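Lozano Games - minutes of the project meeting, 28th December

Present: design, code, art, store listings, support. Apologies from sound.

1. Last minutes
Agreed, with one change. The line saying the raft update was "nearly done" now reads "started".

2. Flelus: Island Survival, version 2
Code reported that the new build runs well. Design asked on which phones. Code said on the office phones. It was pointed out that the office phones are newer than what most players own, and that the same claim was made in May before the storm level began closing itself on older models. Code to test on the two cheap handsets in the drawer and report real load times.

Art showed the new shark. General approval, though it still swims through the pier. Art says this is a code matter. Code says it is an art matter. Left with both.

3. Store listing
The draft text promises "endless missions". There are eight. Listings argued that players can repeat them. The meeting did not accept this and the word comes out. "Realistic hunger system" was also queried, as a coconut currently fills the bar for the whole night. Either the coconut or the wording has to change before we submit.

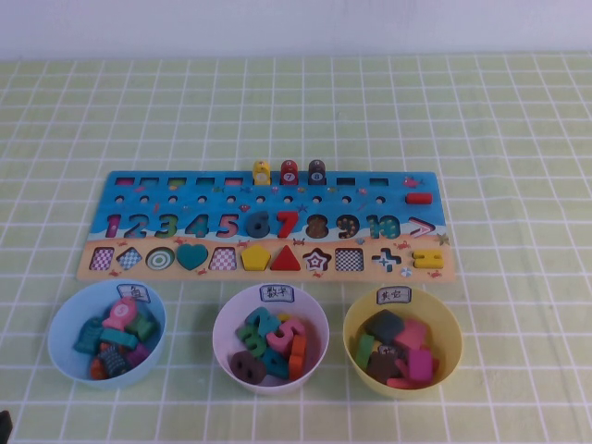 Minutes: Support desk, Lozano Games

4. Player numbers
Installs for the month stand at 3,024. This was presented as strong. Support asked how many of those players opened the game a second time and was told the figure was not to hand. It was not to hand last time either. To be brought to the next meeting, whatever it is.

5. Wokby
Wokby have offered to run our ads inside their truck driving game, and say we can expect 1,000 new players in the first week. No working was supplied. Design is keen. Support noted that people who like parking trucks may not want to be chased up a palm tree. Agreed to ask Wokby for results from another survival game before any money is spent.

6. Senent map
The second island, Senent, is still planned for spring. Asked what exists so far, design listed a beach, a name and half a cave. The date stays in the plan for now, but it is not to be mentioned on the store page or in replies to players.

7. Reviews
Most complaints concern the ad that plays right after the player dies. A proposal to move it to just before the player dies was withdrawn.

8. Any other business
The tutorial voice still says "press the green button". The button has been orange since May. Sound to fix.

Next meeting once the handset tests are in.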